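The week the cup kept missing the rack

2023-11-10
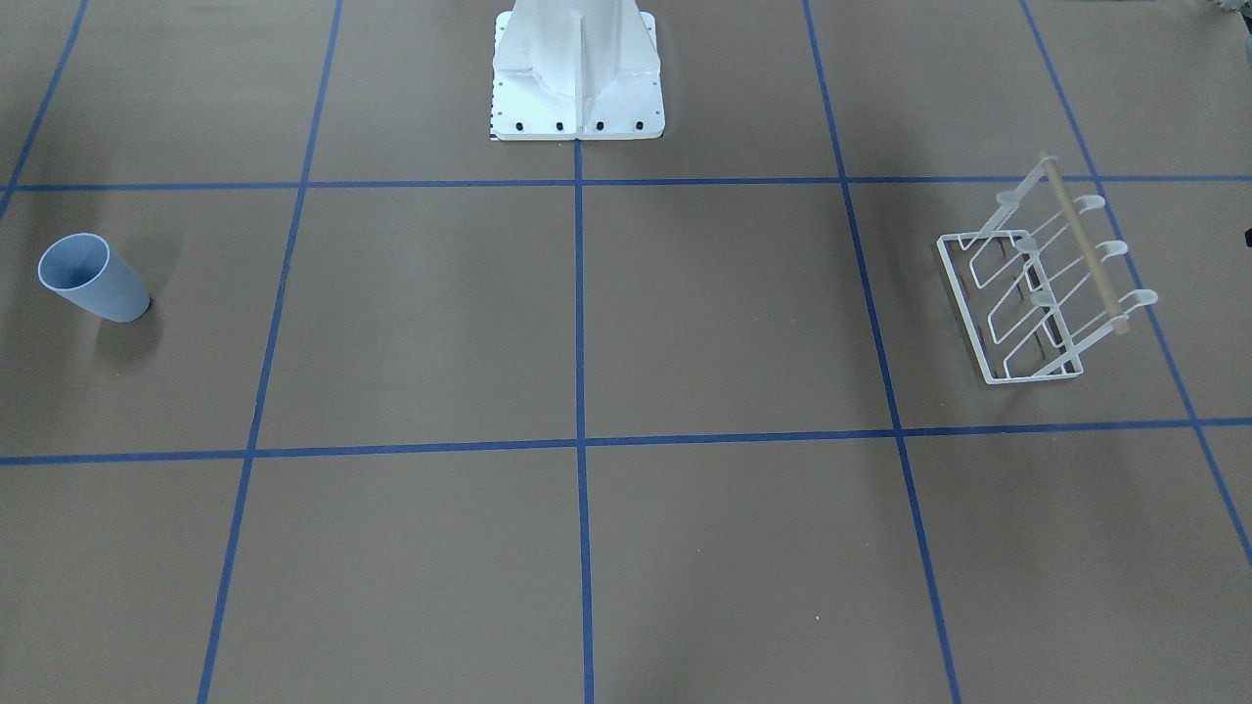

Cup on the left, rack on the right, same as every morning that week.

I promised a few of you the full story of the drift problem, and I've put it off because I don't come out of it looking very smart. But it's been fixed long enough now that I can laugh, mostly, so let's go.

Quick background if you're new to the blog. I work in a small lab on the second floor of the Pornier building, and our project (we call it Pernska, don't ask) is a two-armed robot doing kitchen chores. Picking things up, hanging things, putting things away. The chore I own is the cup one. Cup lies somewhere on the left of the table, rack stands on the right, and the left arm has to pick up the cup, pass it to the right arm, and the right arm hangs it on one of the hooks. My mother could do it while on the phone and also feeding a cat. The robot takes a while longer.

The blue tape grid is mine, by the way. I laid it by hand one evening with a roll from the hardware store and a level of patience you can judge for yourself. It's how we say where things go: the run sheet tells you which cell the cup goes in and which cell gets the rack, and whoever is on shift sets them up.

By the end of July we had a really nice run going. Out of 234 tries on the final version, the robot missed only 16. I was so pleased with myself! I wrote it on the whiteboard and drew a box around it, and then I went on vacation for a week and swam in a lake.

When I came back, it was missing nearly everything on the right side. The grasp was fine, the handover was fine, and then the right arm would carry the cup over to the rack with total confidence and let go of it just short of the hook. Clunk, onto the table. Plastic cup, thankfully — we used to do this with ceramic ones, and there's still a chip in the floor.

Now, what did I do? I blamed the software. Of course I did. Mathias Bühler had merged an update while I was away, and I spent two full days going through it line by line, and I may have sent him a message that was a bit short. He wrote back something very polite and asked whether I'd checked that the robot was where it thought it was. I said yes. I had not checked. I had looked at it from my chair.

So then I decided the camera must have been bumped. I redid the camera calibration, which takes an afternoon and a lot of crouching, and things got better for an hour or so. Then they got worse again. That should have told me everything, because a camera that's been knocked once stays knocked. Something was still moving.

The day after that we got the part I don't laugh about. Mélanie Dufour was at the table resetting the cup, with the arms parked and the motors on, which was allowed under our rules at the time. Her elbow was near the right arm when the next run started. It should have waited for her to press the button, and it didn't, because I had switched on auto-start the day before to get through my tests faster and had forgotten to switch it off again. The arm came across at slow speed and touched her sleeve. She stepped back, hit the stop, and said a word in French that I've since looked up.

She was fine. Not even a bruise. But my hands were shaking for a while, and we shut the whole thing down for the rest of the day and wrote it up properly, with my name on the part about auto-start.

And while everything was powered off, Mélanie leaned on the base with one hand to look at the cabling behind it. And it gave. A tiny bit, maybe the thickness of a fingernail, but she felt it and I saw her face. Two of the bolts in the footplate had worked loose. Every time the arms swung hard to one side, the base rocked a hair and settled somewhere slightly different. A hair at the base is a lot more than a hair out at the end of a long arm, and the right arm had the longest reach of the whole job.

I checked the log after that. The robot had done 1,848 runs since anyone last put a wrench on those bolts. I don't even know who that was. It may have been me.

So we took the bolts out, cleaned the threads, put them back with thread locker, and tightened them with an actual torque wrench borrowed from the guys at Admasu downstairs (I had been using "until it feels tight"). Then I recalibrated everything one more time and ran 29 tries before going home. All 29 cups ended up on a hook, and I sat there eating crackers and watching every one.

What we do differently now:

Bolts get checked at the start of each week and it goes in the log with initials.
Hands on the table means motors off. Parked doesn't count anymore.
Auto-start is gone. I deleted the option myself.
There's a checkered strip on the corner of the base, and we compare it with a reference picture before the first run of the day. If it has shifted, we don't start.

I bought Mathias lunch and apologized for the message. He had the soup and two desserts, so I'd say we're even.

Next up is moving the rack into different cells, which the robot currently hates. Natance has also offered us a different rack to try, with shorter hooks, and I'm already nervous. If you've got a good trick for keeping tape from curling up at the ends, leave it in the comments, please — I'm on my third roll.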